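About us

Clulmont College is a small place that awards degrees, and it is wary of the ones it gives away. We teach history, languages, public administration and a bit of law to people who mostly have jobs as well. If you've come to this page looking for the usual paragraph about excellence, you may want a different college. There are plenty that will oblige.

How we started

The college opened in two rented floors above the old tram office at Vunilari, with 3 courses and a library that fitted on one wall. The founding paper, which we still hand to new staff, spends more words on what the college should avoid than on what it should do. It warns against building before there are students to fill the rooms. It warns against naming things after people who are still in a position to be grateful. And it has a long and rather cross section on honorary degrees, which were at that time being given out by our larger neighbours at a pace the founders found silly.

We moved to the present site on Warari Road once the lease ran out. The front building was a grain merchant's, the back one was put up by the college, and the corridor between them has never been the right temperature. We have been told a covered courtyard would transform the student experience. We've asked what it would transform it into and are waiting to hear.

What we teach

There are four departments. Public administration is the largest and takes most of our evening students, who come in from council offices, hospitals and housing associations. History is the oldest. Languages grew out of a single night class and now runs in the daytime too. Law is taught as a subject, and we say this plainly at open evenings: a Clulmont certificate in law won't make you a solicitor, and anyone who sold you that idea wasn't from here.

Classes are kept small by the size of the rooms. The biggest one holds 200 and is used for exams, public lectures and the spring ceremony. Everything else happens in rooms where the tutor can see whether you've done the reading.

On honorary degrees

People write to us about this more than anything else, so it has its own section.

Clulmont has given 4 honorary degrees in its whole history. We're asked fairly often why we don't give more. A well-known name in a gown brings in the newspapers, the argument goes, and the newspapers bring in applicants, and somewhere further down the line there is a new roof. We have looked for evidence of this at colleges that tried it. We found some very good photographs and a number of speeches in which the guest said how fond he was of the town, having arrived in it that afternoon.
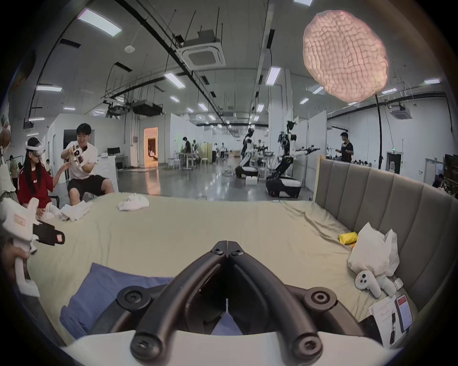 Our rule is dull. A person can be put forward by any member of staff or any student, with a written case of no more than two pages. The case has to say what the person did, who was better off for it, and how we know. Serving politicians can't be considered, and neither can anyone who has given the college money or is thought likely to. The academic board reads the cases in April and in most years turns all of them down. It doesn't publish the names it has refused, although they do tend to get out.

We don't claim this makes us better than anyone. It does mean the ceremony is short. Graduates walk up, their names are read out properly (we ask each of them beforehand how to say it), and then there's tea in the history corridor. There is a guest speaker in some years. The speaker is given ten minutes and generally takes fifteen.

The Kostiuk Hall question

Visitors ask who Kostiuk was. The hall was already called that when we bought the building, after the grain firm, and it seemed more trouble than it was worth to change it. Twice we've been offered a sum to call it something else. The second offer came with a draft plaque. Both times the board asked what would happen to the name if the donor fell out of favour, and both times the answer was a bit vague.

Money

Fees pay for most of what we do. The rest comes from a public teaching grant and from letting the hall at weekends. We publish the accounts each summer and they are readable, if you have the patience. The item people query is legal costs, which relates to a boundary wall and should be gone from next year's figures. We said that last year as well.

We take gifts for the hardship fund and the library, and we're thankful for them. They don't come with a seat at dinner, partly for reasons of principle and partly for want of a dinner.

Who comes here

There were 1,461 students on the books at the last count, full-time and part-time together. We're suspicious of that figure and would ask you to be too. It includes people taking one evening class and people who have paid a deposit and not been seen. Other colleges count the same way and put it on the side of buses.

Most of our students live within a bus ride. A fair few left school with not much to show for it and have come back to see whether that was the school's verdict or theirs. Some of them do very well. Some leave after a term, and we'd like to understand that better than we do. The survey we send to leavers gets a poor response, and its questions were written by us, so we treat the results with care.

Visiting

Open evenings are held each term in Kostiuk Hall. You can sit in on a class if the tutor agrees, and most do. Ask the students what's wrong with the place while you're here. They will mention the corridor.

Enquiries go to the front office on Warari Road, open on weekdays during term. Letters and emails get a reply, though not always the same week.

Page last checked 2019-06-06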